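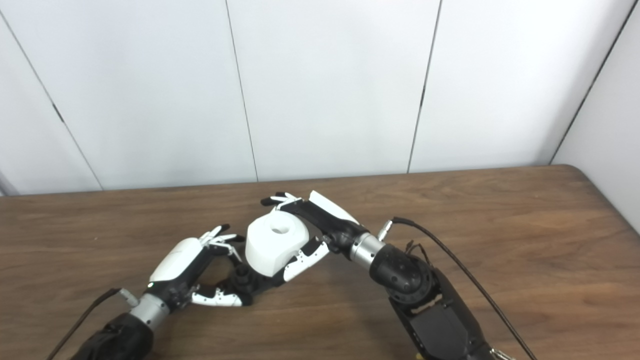
*Two arms holding a white block over the table.*

# plitum-passes

Ground-station pass logs for Plitum, a small store-and-forward satellite in low orbit. There are 569 passes in this release, recorded by 3 stations: Jadon, Monen and Xie.

Please read the problems before you plot anything. The last release got quoted as proof that the downlink "met its margin." I don't think the data can carry that claim, and I cleaned most of it.

## Contents

- `passes.csv` — one row per pass: station, rise and set time (UTC), peak elevation, frames received, frames rejected
- `signal/` — received power, one file per pass
- `elements/` — the orbital elements used for pointing

## Known problems

**Received power is not calibrated across stations.** Jadon and Monen report dB above their own noise floor. Xie reports whatever its receiver calls "level," and I have never seen a definition. Don't average them together.

**Missed passes are missing.** A row exists only if at least one frame decoded. Any success rate worked out from this table will look great and mean very little.

**Stale elements.** In June, Monen pointed with old elements for 2 weeks. Those rows carry `stale=1`. The low peak power there is probably pointing error, though I can't rule out the feed. 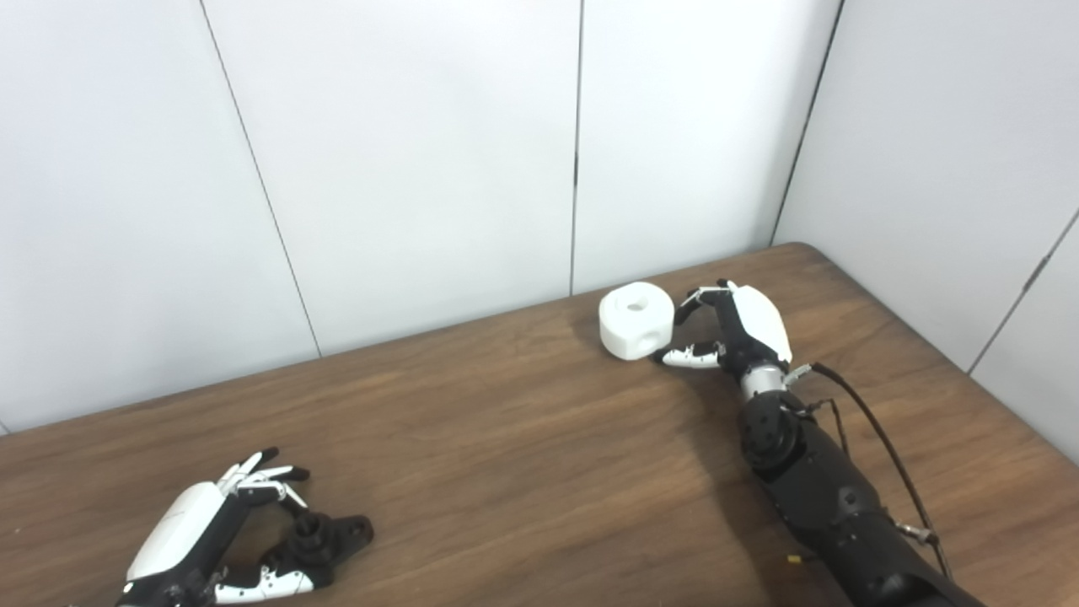

*Right arm over the wooden table.*

## Claims I would not repeat

The tumble rate in the old README came from fading in 3 passes, all at Jadon, all at high elevation. Multipath could give you the same curve. I took the number out. If you have a better estimate, show the raw signal files along with it. 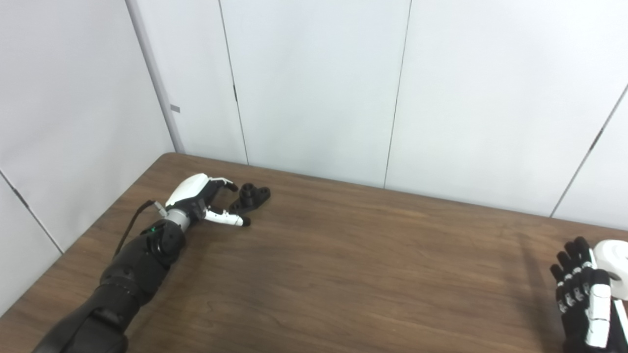 Doppler residuals are a little more useful, but only at Monen, where the clock is disciplined. Elsewhere the clock drift is as big as the thing you want to measure.

## License

CC BY 4.0. Corrections welcome — send a pass ID, please, and not just a plot.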